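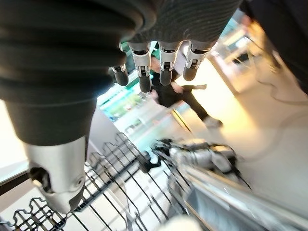 Storing and Looking After Children's Artwork at Home

These tips come from the parents' pages of the Plumbridge picture book workshop, where Uyên Thân teaches painting and Benedikt Voß looks after the paper store. Most of them will work with a kitchen table, a cupboard shelf and a bit of patience.

Drying

Thick poster paint needs a night lying flat. Hanging a wet painting from a peg makes the paint creep down the sheet and leaves a ridge at the bottom. An oven rack set over a baking tray does well for small sheets. For larger ones, use a clothes airer with the arms folded down level and a piece of card across them.

Don't dry paintings on a radiator. The paper cockles and the paint flakes off when it is rolled.

If a sheet has already cockled, turn it face down on clean baking paper, mist the back very lightly with water, cover it with another sheet of baking paper and leave it under heavy books until the next evening. Test a corner first if you aren't sure the paint is waterproof. Many children's paints are not.

Chalk, pastel and charcoal

These smudge for as long as you own them. Fixative helps but should be sprayed outdoors, well away from children. Hairspray is often suggested and does hold the dust for a while, but it yellows. Glassine between the sheets is better. Greaseproof paper is a fair second choice.

Keep pastel drawings flat. Rolled ones rub against themselves.

What to store it in

A flat box with a lid is best, and it should be bigger than the largest sheet so that nothing is bent to fit. Pizza boxes, clean and unused, are a good size for nursery work. Line them with white paper.

Put the box under a bed or on top of a wardrobe. Lofts get too hot in August and too damp by winter, and silverfish like them.

Take out paper clips, which rust, and peel off sticky tape while it still comes away cleanly. Old tape that has gone brown is best left alone.

Write on the back in soft pencil: the child's name, age, and what they said the picture was. Felt pen comes through.

Choosing what to keep

Benedikt had 976 sheets from his own two when he finally went through the boxes, and it took him most of a school holiday. He now keeps 3 a term for each child and photographs the others before they go. Let the child pick at least one. It will probably be one you would have thrown out.

Photograph by a window with the lights off, mid-morning if you can, with the sheet taped flat to the wall. Stand square to it. Clay models and junk models come out better on a plain tea towel pushed up at the back.

Making a book of them

Choose drawings of much the same size and punch them down the left side, a thumb's width in. Use an awl over an old magazine. Sew with linen thread or dental floss, going through each hole twice, and tie off at the back.

For the cover, cereal box card will do if you glue paper to both sides. With paper on one side only it curls. Leave it under a weight overnight before you sew.

Flour paste is fine for covers but mice will eat it. PVA let down with a little water is safer in an old house.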